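Pirkgate site – cleaning arm, pre-purchase inspection checklist
Date: 2026-06-08
Checked by: Tímea Kelemen
Budget holder: Seo-ah Ra
Purpose: decide what goes on the October order and what can wait.

1. Arm and mounting
Base bolts tight, no movement by hand – OK
Emergency stop within reach of the operator – OK
Second emergency stop at the door – NOT FITTED
Comment: Add to the order. We should not sign off a permanent installation with one stop. Utisau quote 1,230 for the second stop, the cable run and fitting.

2. Cables and hoses
Cable sleeve free of cuts – OK
Strain relief at the wrist – WORN
Comment: Replace before the next long run. Small part, can come out of the running budget. Please keep the old one so Hirano can see where it rubs.

3. Gripper and fingers
Fingers open and close fully – OK
Finger screws marked and tight – OK
Spare finger set on the shelf – NONE
Comment: The present fingers will do for light scrubbing. Two quotes asked for, only Wandley has replied, at 1,590 for a spare set with delivery. Seo-ah wants the second quote before she approves it.

4. Pads and sponges
Ordinary kitchen scrubbing sponges are in use, green scouring side outwards. Check the pad at the start of each shift and change it if the green layer is lifting from the foam or the edges have gone ragged. Pads are cheap and should not be stretched to save money.

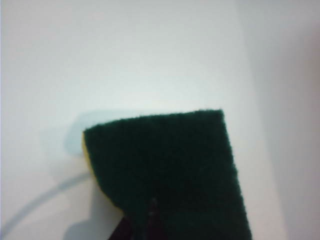 Item 4. Sponge in the gripper, green side out. Fibres slightly frayed along the top and right edges.

Pad held securely – OK, pull by hand with the arm stopped
Green layer bonded to foam – check at each change
Spare pads in the cupboard – LOW
Comment: Order 30. Same size as now, as a thicker sponge would mean setting the grip again. Does not need Seo-ah's signature.

5. Surfaces and cleaning products
Product sheets on the wall by the sink – OK
Scouring side approved for every surface on the list – NOT CONFIRMED
Comment: White surfaces show marks easily. Ask the supplier of each one whether a green pad is allowed before we plan more hours. If the answer is no for any of them, we need a soft pad and a way to tell the two apart. Nothing in the budget for that yet.

6. Splash protection
Wrist cover in place – OK
Floor mat flat and not curling – CURLING at one corner
Comment: Tape is not a repair. New mat to go on the October order.

7. Training and paperwork
Operators signed off – one still to do
Risk assessment in the folder – OK, but it does not mention pad changes
Comment: I will add a page on pad changes. Allow 10 minutes per operator to go through it.

Open before the order goes in
Second quote for the finger set – Seo-ah
Answers on the scouring pads – Tímea
Price for the floor mat – Tímea
Door stop – no further quotes needed, approve or refuse

Result: may continue in supervised use. Not to be left running unattended until item 1 is closed.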